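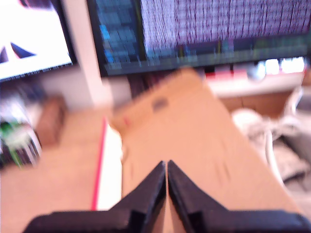
Most of the trouble blamed on gripper hardware is trouble with the zero position. I look after the small test cell at Draltau, and in April I went through the repair log for its two-finger gripper, which at that point had 1,009 hours on it. Of 8 entries marked as mechanical faults, 2 were mechanical. The rest were cleared by setting the zero again. My view is that the closing check belongs at the bench, on flat stock, with the fingers nearly touching over a piece of plain cardboard, before anyone opens a parts drawer. At that spacing the gap between the fingers narrows to a V toward the tips, and a lean in either finger is easy to judge against the other. At full opening it is easy to miss.

The usual objection is that the controller already reports finger position. It reports motor position. Between the motor and the tip there are a coupling, a slide and two screws per finger, and the controller knows nothing about any of them. A screw that has backed out a quarter turn gives a clean number on the monitor and a bad grip on the part.

Jonatan Ljungberg, who wrote our service sheet, puts the order differently: torque the screws first, then zero, then look. I think he has it backward. Looking is free and it tells you which finger to suspect. If you torque everything first, you have erased the evidence and the log entry will say "adjusted" – a word that has never helped the next person.

I would also drop the weekly regrease. The slide on the Ornico unit is sealed, and grease on the outside only collects paper dust, which then works its way to the finger base. Wipe it dry and leave it.

The sheet now has 4 lines at the top: close slowly, stop short of contact, look, write down what you saw. Jonatan has kept his torque step as line five. We still disagree about the slide.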